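Filed under: Robots, Kit reviews

I've now had a full day with the Cindolau two-arm bench kit, the one I wrote about in December when it was only a price list and a waiting list. Werkum, who sell it, let people come in and try it before ordering, so I booked a place and took the train up. You pick a job from their list of set tasks and they leave you to get on with it. I picked mugs and a cloth, as that's close to what I'd want it for at home.

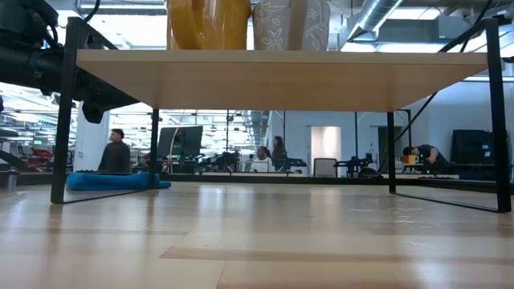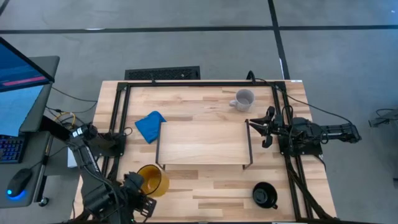
Callum Baxter wrote to me after I mentioned the visit, and his view was that two arms are a waste of money for this sort of job. He has run a single arm for two years, he said, and the only time he missed a second one was when folding towels. He also thought I should ask about spares before anything else, so I did.

Spare gripper fingers are 235 pounds a pair, which I think is too much. Werkum keep them in stock and post them the same day. Cables are cheaper and you can fit them yourself with the hex key from the box. A replacement joint has to be fitted by them, and you pay the carriage both ways.

On the arms themselves I have few complaints. They are quieter than I expected and you can talk over them without raising your voice. The grippers open wide enough for an ordinary mug. Handles are harder, and I had to slow everything down to get a decent grip on one. Cloth I found easier than I'd feared, as long as I went for a fold and kept off the flat parts.

The software is called Benent and it's the weak part. Saving a run takes too many clicks, and the manual is 261 pages long with no index. I asked if a shorter one was planned and was told yes, but without a date.

If you rent, it's 700 pounds a month with both arms and the mounting frame. You supply the table and the computer. I've asked for a quote on one month, starting after the holidays, and will post again when I have it.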